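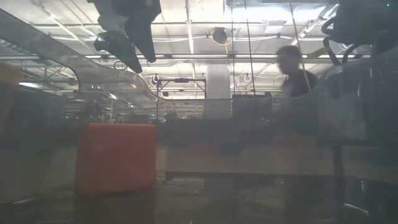

# Osness gift box delivery, reviewed after 2 orders

I've ordered from Osness twice now, once for my aunt's birthday and once for a cousin who had moved into her first apartment. Both times I picked the medium box. They sell boxes of cookies, dried fruit, nuts and candy that ship to most addresses in the country, and you can add a card, a candle or a small plant.

**Ordering**

The site is easy enough to use on a laptop. You choose a box size, then fill it from a list or take one of the ready-made sets. I filled the first one myself and took a set for the second. The list is long and the filter for nut-free items is at the very bottom of the page, so scroll down before you start picking. I didn't, and had to swap out half the box.

On a phone it's worse. The delivery calendar opens on top of the address form and you have to close it to see what you typed. My card message vanished once when I went back to change the zip code. Write it somewhere else first and paste it in.

The card message is limited to 7 lines. That was plenty for me.

**Delivery**

You choose a day, and they give you a morning or afternoon window. The birthday box was set for a Tuesday morning and my aunt called me before lunch to say it had come. The second one arrived on the right day but in the evening, well after the afternoon window closed. I wrote to customer service, got a reply the next day, and they refunded the delivery fee without any back and forth.

Tracking is handled by Piltovex, and you have to open it in a separate page. It said "out for delivery" from early morning until the box was at the door, so it doesn't tell you much.

**What was in the box**

My aunt sent me pictures of hers. The almond cookies were whole, and the chocolate pieces hadn't melted. She liked the dried apricots best and said the butter toffee was too hard for her teeth. The cousin's set had more candy in it than I would have chosen, and the tea was a plain black tea in bags. She ate the shortbread first and gave the licorice away.

Portions are on the small side. The medium box is enough for two or three people over a weekend. If it's going to a family with kids, get the large one.

The candle add-on isn't worth the money. My cousin says it has almost no scent. I haven't tried the plant.

**Compared with the others**

Before Osness I used Skurker, which is cheaper and has better chocolate, but you can't pick the delivery day. For a birthday that's a problem. Alhassan does very good pastries and nut sweets, the best of the three, though they only take orders a week ahead and the shipping cost adds up fast on a small order.

**Would I order again?**

Yes, for birthdays. I've already got one planned for November, a large box this time with no candle, and I'm going to ask for the morning window again. For a thank-you gift where the day doesn't matter, I'd go back to Skurker and save the difference.

Rating: 4 out of 5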